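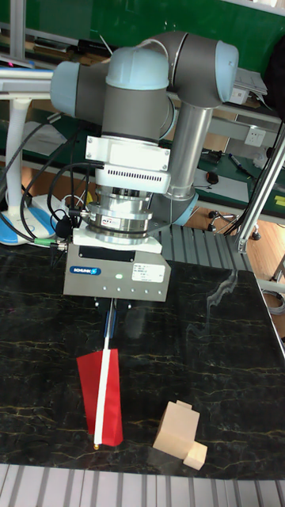

A red paper flag on its thin white stick, beside a light wooden block on the black marble-patterned tabletop.

Print this page | E-mail this story
14 shares | 2 comments

Oremcombe adds paper flags to its wooden block range

Hi from all of us at Oremcombe! I've been itching to share this one. Starting in October, our Bedulside block sets will come with little red paper flags, and I'm more excited about a bit of folded paper than a grown adult probably should be.

If you've bought from us before, you know the blocks (light wood, plain shapes, no paint). People build forts and harbors and very wobbly castles with them, and then they write to ask me what goes on top. So we made a flag! It's red paper on a thin white stick with a small gold tip, and the paper folds into a tapered shape.

The first run is 700 sets. Each one has 2 flags, packed flat in their own sleeve so the paper doesn't get creased by the blocks. We went back and forth on the color for ages. I wanted green, I lost, and I have to admit the red looks great next to bare wood, especially on a dark table.

Our friends at the Braltmont toy shop put out an early call for names, and 667 people signed up to hear when the sets are ready. Thank you! You'll get an e-mail from us before the sets go on general sale, and you can order right from that message.

Spare flags will be sold separately, in red only for now. If yours gets bent, lay it under a heavy book overnight and it should be fine by breakfast.

Shops that want to carry the sets can write to the Oremcombe trade desk any weekday morning. I read everything that comes in, so please say hello.

Related items
Pan, our stacking set, is back in stock
Bedulside blocks: how to store them
Braltmont extends its holiday hours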